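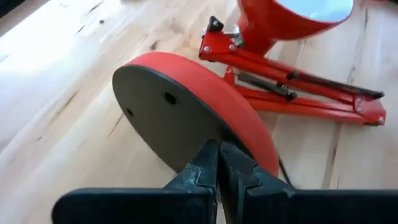 The proposal window for the Rutherford light industry park closes at the end of April, and I've had enough messages asking the same things that I'm putting the answers in one thread. I'm on the project side for the site survey only. I don't score anything.

1/ What is being asked for: a fee proposal for the master plan. That means a price, a method, a team and a schedule. It does not mean a finished plan. Two firms sent concept drawings last round and they were set aside unread.

2/ The site is 572 acres, in one block, on the north side of the river road. The old listing has a different number because it counted the rail strip. The rail strip is out. If you priced from the old listing, price it again.

3/ The ground survey is done. Borehole logs, the topo file and the flood line are in the data folder. You get access once you send in the signed confidentiality form. Laimutte is not how her name is spelled, by the way. It's Laimutė Lill, and she handles the forms. Please get it right on the cover letter.

4/ The flood line moved after the survey. The new one takes a slice out of the southeast corner, so the second access road on the concept sketch can't go where it's drawn. Your plan team will have to find another place for it. Leave hours for that.

5/ Phasing. The authority wants phase one to stand on its own - roads, water, power and drainage that work even if phase two is ten years late. Several people have asked if they can share a treatment plant across both phases. You can propose it, but phase one still has to run without it.

6/ Power. The existing line can carry phase one as described in the terms. It can't carry cold storage on top of that. Rellel has said in public that they want cold storage at the site. They have not signed for a plot. Plan for the terms you were given and show cold storage as an option with its own price.

7/ Water is simpler. There's a main along the river road and the pressure is good. The test results are in the folder under utilities. The hydrant test is in the same place, in a separate sheet, and it's easy to miss.

8/ Team. Four named people at minimum: lead planner, civil engineer, transport planner, environmental specialist. One person can't fill two of those. They have to be the people who will do the work. If someone leaves before award, write to Kęstutis Koppel and name a replacement with a resume.

9/ Joint ventures are fine. One firm has to be the lead and sign for the whole fee. Put the split in the letter. Jetisari and Plurnow bid together on the warehouse job two years ago and didn't name a lead, and it cost them a month of letters back and forth.

10/ Fee format. Lump sum by stage, with hourly rates listed separately for extra work. Travel goes inside the lump sum. Printing goes inside the lump sum. If you list travel as "at cost" you'll be asked to fix it, and you'll have less time to do it than you want.

11/ Stages are inception report, options report, draft plan, final plan. Payment follows acceptance of each report, and the authority has 20 working days to comment. Build that into your schedule. A lot of schedules I've seen over the years show a report going in and the next stage starting the same afternoon.

12/ Public meetings. Two are required, one at options and one at draft. The authority books the hall and sends the notices. You bring the boards, the presenter and someone to write down what people say. Last time the comments ran to over 1572 lines in the log and each one needed a reply. Allow for it.

13/ Somebody asked about the farms. There are leases on the west side that run until after harvest. Access for site visits is along the marked track only. Don't park in the gateways. Aigars Siliņa has the gate key and needs a day's notice.

14/ Site visit: optional, mornings only, boots and a vest required. Questions asked on the visit don't count. Send them in writing after, and the answer goes out to every firm on the list, with your name taken off.

15/ Questions close 10 working days before the deadline. I know that feels early. The answers have to be checked by legal and then sent out as a numbered notice. If you get a numbered notice, sign it and put it in your proposal. Missing notices were the most common fault last round.

16/ Local firms have asked if there's a preference. There's a small one for having staff based in the district, and it's in the scoring table on the last page of the terms. A rented mailbox doesn't count.

17/ Žydrūnas Adomaitis asked under an earlier post whether the master planner can bid for detailed design later. Yes, as long as all the plan files are handed over in open format before that bid goes out. It's in the conflict clause.

18/ And Žydrūnas Grīnberga asked about insurance. The certificate is needed at award, and a letter from your insurer will do for the proposal. The cover amount is in the draft contract. Read the draft contract. Any changes you want to it have to be listed in your proposal, clause by clause.

19/ Delivery: one sealed paper set and one electronic copy. Technical and fee in separate envelopes. The front desk closes at 4 p.m. and the stamp on the envelope is the time that counts.

20/ Correction to 11 - the comment period is 20 working days for the options report and the draft plan, and 10 for the inception report. Thanks to the person who wrote in.

21/ Replies are off on this thread so that questions go to the project inbox. The address is on page two of the terms.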